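Zemis notebook — May, 7.30 pm

Harbour sediment, jars from under the old ferry steps. Best batch yet! Candela Cabello sieved all of it before lunch and we have 278 plastic pieces over 1 mm, nearly all pellets and chewed-up rope fibre. The Derkach slipway jars gave us only 13, so the eddy behind the steps really must be holding the stuff (told you so, Pylyp).

Blank filter clean again. Salt mix unchanged, left to settle 30 minutes. Try longer on the muddy ones.
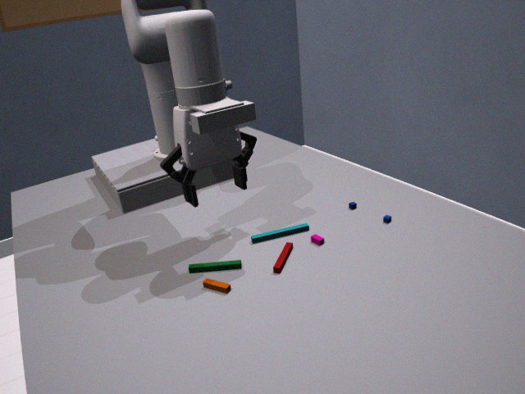
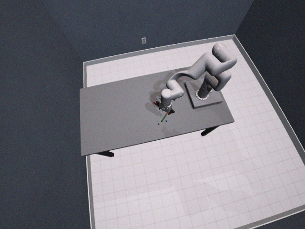

Robot arm and table, two rendered views.

Still to do

Jars 4 and 9 need a second float, too much weed in them. Pylyp Hutsuliak wants a few pellets kept back for the Uvora school day — yes, lovely idea, but label them first. Ask Gamum about finer mesh, ours has a bent rim and leaks down one side.

Low tide is early tomorrow, so I'm off down there with the small corer and a flask. Can't wait to see what the mud beyond the steps looks like.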